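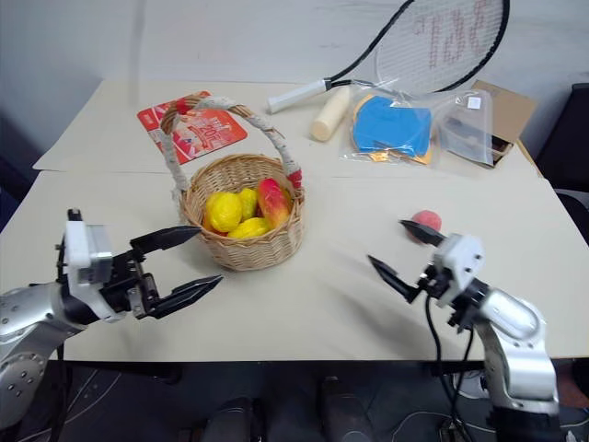

Darcy Whitelaw

Home Projects Files Log in

Udow: README

Udow is a two-armed fruit sorter built in the Pekbridge shared workshop, for people who find a bowl too quick. Plain toy fruit goes into a wicker basket. A peach on the table and the lemons in the basket are typical of the job.

What you get
- 137 recorded runs, left and right arm
- joint logs, 9 readings per line
- calibration notes, mostly legible

Known faults
The basket handle is tall and arched, and the planner treats it as a rumour. Approach from the side. The table is two panels with a seam between them; re-run the table calibration if either gets nudged. Bukola Akpan rewrote the grip code in December, so anything older needs the old config, in /attic.

Both grippers start open. Keep the cables clear of your feet.

Not included: arms, basket, patience.

Licence: do as you like, but name the Pekbridge workshop.

Shares 2 | Comments 9

Recent items
- Lowther: cable guides
- Utgate: a slower plotter
- Udow: gripper fingers, second try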